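Hemmont Lateral Flow Reader: three months on the bench

The Hemmont reader is a small box that scores lateral flow tests for you. You slot in a cassette, wait, and it gives you a result and a line intensity on a scale it calls density units. It is sold to occupational health teams, care providers and small labs that run a lot of respiratory tests and want something firmer than two people squinting at a faint line.

We have had one since August. It was bought to support a respiratory virus screening study, mostly influenza A and B with some RSV, and it has now read a little over 3,000 cassettes. I paid for it out of our normal equipment budget and have no connection with the company.

Setting up

Setup took most of a morning. The reader itself starts in under a minute, but the Lemunia software that goes with it has to be installed by somebody with administrator rights, and our IT desk wanted to look at it first. Once it was on, the reader was found straight away over USB. There is a wireless option. We tried it for a week, it dropped out twice in the middle of a batch, and we went back to the cable.

Each brand of cassette needs its own profile. Hemmont supplies profiles for the common ones and you can build your own, which means reading a set of known positives and negatives and letting the software set the threshold. The manual is thin on this. It tells you how many cassettes to use but says nothing about how weak the weak positives should be, and that matters more than the number. Our first profile was built on samples that were far too strong and it missed faint lines for two days before we noticed. We rebuilt it with a dilution series and have had no trouble like that again.

Accuracy

We compared the reader with PCR on 400 swabs. Agreement was good for samples with a high viral load, as you would expect, since the test itself does well there. In the middle range the reader picked up several faint positives that our two human readers had disagreed over. At the low end it did no better than the eye. A reader cannot find a line that hasn't formed, and the sales leaflet is a bit too cheerful on that point.

Repeat readings of the same cassette were close together as long as they were taken inside the reading window. After that the numbers drift upwards, quite quickly with RSV. The software will warn you if you are late, but only if you started the timer when you added the sample, and the timer is easy to forget when you are working through a batch.

The Kumsa cassettes we use for influenza B gave the odd false positive when the reader was placed near a window. Moving it to the other side of the room sorted that out. The lid doesn't shut out light as well as it should for the money.

Daily use

A full batch for us is 48 cassettes. With the single-slot reader that is slow going, and one person is tied to it for the whole run. Hemmont sells a carousel version and if I were buying again I would look hard at it, though it costs nearly three times as much.

Cleaning is simple. The slot lifts out and can be wiped with alcohol. The screen is clear and readable in gloves, the buttons less so - they are small and set too close together, and I have cancelled more than one reading by mistake. 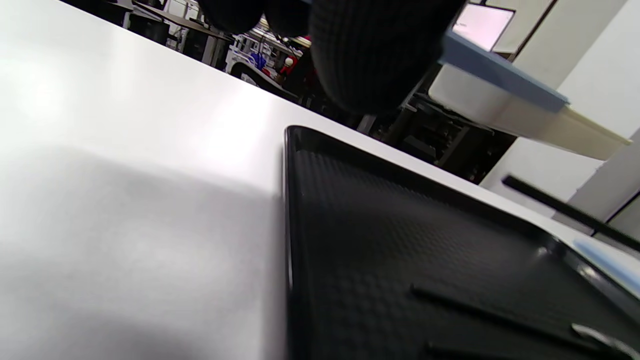 A reader who runs the same model at the Nulbridge site wrote to say that their carousel jammed in its second week and was replaced without argument, and that the export file is a bigger nuisance than the speed. They have to fix the date column by hand every time before it will load into their results system.

I agree about the export. It comes out as a plain text file with the date in American order, and there is no setting to change it. We wrote a short script to turn it round. Support told me in an email that a fix is planned, but gave no date for it.

Otherwise support has been decent. I have contacted them four times and had an answer by the next working day on three of them. The fourth, on a Tuesday, took a week.

Costs

There is no charge per test, which I like. The software licence is free for the first year and renewed yearly after that. The calibration card has to be replaced every twelve months and is only sold by Hemmont.

Verdict

Good for a small team running a steady number of tests who need a written record of each result. Less good for big batches, and no help at all if your problem is poor swabbing. Build your own profiles with properly weak positives, keep it out of daylight, and use the cable.

Four out of five. It loses one for the lid and the date format.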